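Subject: Re: [arm-users] Gripper stops dead partway through the cup job
Date: 2019-02-04

On the arm-users list, the Heltmont bench wrote:

> Ours stalls with a force fault near the end of a long run.
> We blamed the finger pads and swapped them in November.
> No change. Has anyone else seen this?

Yes! Same fault here at Hevstead, and I think we've got it cornered. Please leave your pads alone – ours were fine too.

The log says "force limit", but the fault follows the wrist cable. We had 300 cycles queued and it tripped at 195, with the fingers wide open and touching nothing. I flexed the cable by hand near the connector (power off, of course) and the reading jumped all over the place on the meter. Lovely moment after 12 evenings of guessing!

Cups and grippers on our black bench:

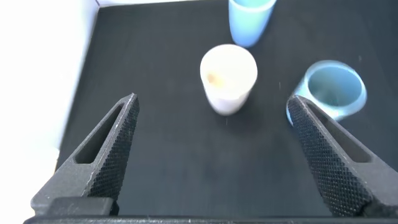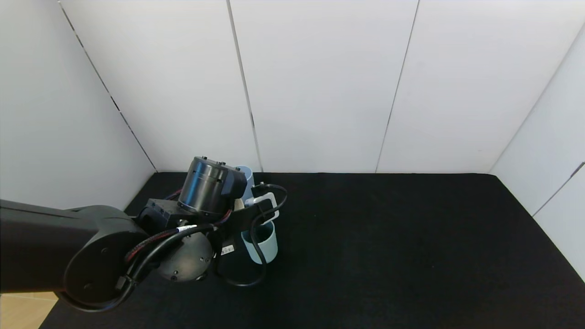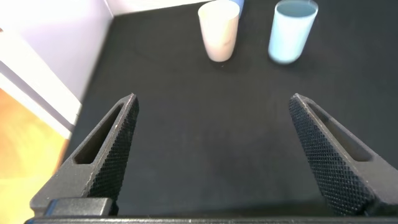
One safety thing. After the trip, our Gallex controller cleared the fault by itself and the arm moved again with the guard open. I've now set restart to manual – it's parameter 963 on our firmware, so check yours before you copy it. Keep your hands out until you've done that.

I'm fitting a longer cable from Dobson next and will post the log. Which connector is on yours?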